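Hesgate Home Forum
Home > Decorating > Paint and Walls

Landlord white – touch up or whole wall?

13 replies, showing newest page

spacklequeen
01/07/2022
ok so moving out of a rental in Hesbridge and the lease says walls have to be "returned to original color". Original color is white. Great. Which white?? Property office says "the standard one". Asked twice. They have no can, no name, no nothing. I've got nail holes in the living room and one long scuff behind where the couch was. Can I dab or do I have to roll the whole thing. Deposit is on the line and I am not painting 44 feet of wall if I can help it.

mudandtape
Whole wall. Corner to corner. Dabs always show from the side, even if the color is dead on. Sheen is what gets you.

oldbrushes48
Disagree. If it's flat paint and not too old you can touch up fine. Did it for years between tenants. Small foam roller, NOT a brush, feather it out. Brush marks are what people see.

mudandtape
if it's flat. Big if. Most rentals around here are eggshell now so they can wipe them down

spacklequeen
how do I tell flat from eggshell

oldbrushes48
Shine a flashlight along it, almost parallel to the wall. Flat stays dull. Eggshell gives you a soft glow.

tessellate_me
Chip match!! Cut a piece the size of a quarter out of somewhere hidden (behind an outlet cover is the classic) and take it to the counter. Krishnan Paint on the north side does it while you wait. Mine came out so close I couldn't find the patches after, and I knew where they were

mudandtape
Whites are the worst thing to chip match though. The machine reads dirt as yellow and then you've got a cream patch on a cool wall. Wipe the chip first at least.

spacklequeen
Still stuck on which white. To me it leans gray, maybe a tiny bit blue? 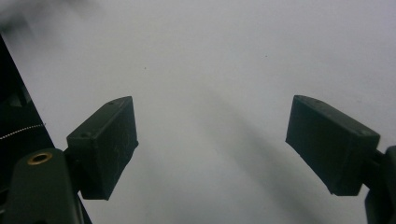 Pale gray-white, a bit cooler toward the upper right.

tessellate_me
yeah that's a cool white for sure. Mine was way creamier

oldbrushes48
Can't pick a white off a screen, sorry. Could be the light. Could be my monitor, it's ancient. But I'd skip anything with "ivory" or "linen" in the name and start with the plain untinted base. Lots of landlords buy that by the five gallon and call it done.

mudandtape
Agree with that part. Untinted Merketti ceiling white is on half the rentals I've worked in. Walls too, not just celings. It's cheap. Buy a sample size, put some on a piece of card, let it dry overnight, tape the card up and look in the morning and again with lamps on.

rentergirl_111
why are we all doing free labor for landlords lol. In a lot of places small nail holes are normal wear and tear. Check your state's rules before you buy anything. I lived in my last place three years, left every hole, got the full deposit back.

mudandtape
And plenty of people leave holes and get billed. A pint of paint is cheaper than arguing.

rentergirl_111
it's cheaper for the landlord, yes. If they can't even tell her the color how are they gonna charge her for the wrong one?

oldbrushes48
They can and they do. Get it in writing. Email the office: "please confirm paint brand, color and sheen for unit". If they don't answer, save the email. Photos of every wall before you leave.

spacklequeen
ok flashlight test done. Soft glow. So eggshell I guess, ugh. Emailed the office too. Plan is fill the holes tonight, lightweight spackle, sand, then sample card tomorrow. If the card matches I'll roll just the wall with the couch scuff corner to corner and touch up the others and hope.

mudandtape
Prime the spackle spots!! Otherwise they flash, dull circles all over. Everyone skips this

tessellate_me
and try a damp melamine sponge on the scuff before you paint. Lightly, it can shine up the spot if you scrub. Might not need to roll that wall at all

spacklequeen
oh I have one of those under the sink. trying now

rentergirl_111
still say email a tenant line first but good luck with it

oldbrushes48
Small circles, hardly any pressure. And let it dry before you judge it, wet paint film looks darker.

Page 1 2
Log in to reply
Related threads: Best cheap roller covers? / Outlet cover painted shut / Primer over wallpaper glue, did it in October and it's peeling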